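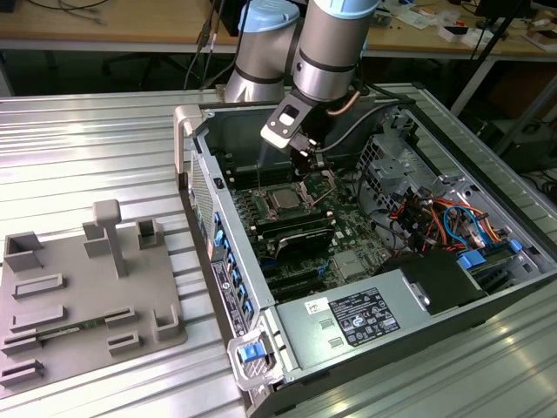 Re: [brakcombe-paddlers] Numbered prints for the river fundraiser
From: list member 511

Replying to the whole list, as my last private reply went to the whole list anyway.

> The printer in Orgate has come back with a price for the heritage
> poster. They will do 49 signed and numbered prints on the heavy
> paper, plus a stack of unsigned ones on something lighter. The
> artist is happy for all proceeds to go to the Plornemell landing
> and would like the prints ready for the May festival.
> Two questions. Do we want the border with the heron or without?
> And does anyone object to the quote on the bottom edge?

I vote for the heron. I have paddled past that bird for most of my adult life and it has never once looked impressed, so it may as well earn its keep.

On the quote, I do have an objection, though a small one. The line we were sent says the Plornemell portage was "forgotten for generations." The families who used it did not forget it. The county forgot it, and then put a parking lot at one end. I'd ask the artist for a different line. She grew up on that shore and I suspect she has a better one ready.
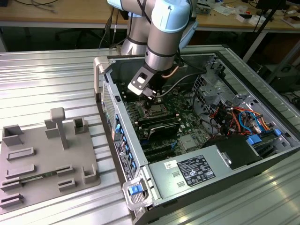

Now, money. The old landing fund stands at $2,254, a figure I have checked twice and still don't enjoy. It covers the lumber for the steps and most of the gravel. It does not cover the sign, and the sign is the part people will read. The draft wording gives the place name in both languages, with the older one first and in the same size type. Please let's leave that alone. Last time we "adjusted the layout" we ended up with a historical marker that was mostly sponsor logos.

Speaking of which, Stergiou Outfitters have offered to sell the prints at the counter for no commission. They would like their name somewhere. I suggest the receipt.
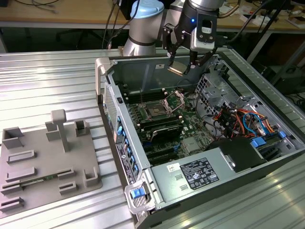 A few festival items while I have you:

The launch is at 8 in the morning. I know what I said last year about mornings. The wind on the lower reach gets up by ten and I would like the speeches done before the canoes start leaving without us.

Bring your own cup. We still own over 200 paper ones with the wrong year on them, and they leak.

If you're lending a canoe, put tape on it with your name. Two green ones went home with the wrong people last time, and one of those people still says his handles better.

Could whoever has the big tarp please bring it back? It isn't mine, but I am the one who gets asked.

I'll tell the printer yes to the heron by the end of the week unless there's an uproar. If you want to start the uproar, please trim the quoted text first – my phone is old and so am I.

--
To leave this list, write to the Brakcombe list owner. Replies go to all members.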